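Community Help > House & Garden > Kitchens > Cupboard doors

Cupboard door won't stay shut - hinge or the box?

Sevside_renter
One of our uppers keeps swinging open by itself. Green painted doors, timber lining boards behind. Tightened every screw I could find, lasted 4 days. Landlord says wait till January. Is it the hinge or has the whole cupboard gone out of level?

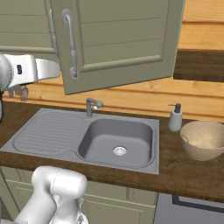
Don't want to spend more than $30 if I'm moving out anyway. Not allowed to drill new holes either.

mulga_flat
Probably the hinge. Check the brand stamped on the cup, take it to the hardware shop and match it. Most have 2 adjusting screws - one goes side to side, the other in and out. Quater turn at a time, then shut the door and look. If the screw holes are stripped, pack them with matchsticks and PVA, leave overnight.

Did 6 doors like this in my old unit. Boring but easy.

gumboot62
Put a spirit level on it first. Ours had dropped at the front, no hinge was ever going to fix that. Get up underneath with a torch and look for a gap at the wall.
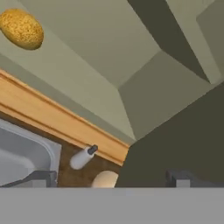

Brernberg, September 2023
Update from me - bloke quoted $200 to rehang ours. Said no, got a stick-on magnetic catch instead. Still going. Wipe the paint with metho first or it wont stick.

tezza_k
just use blu tack mate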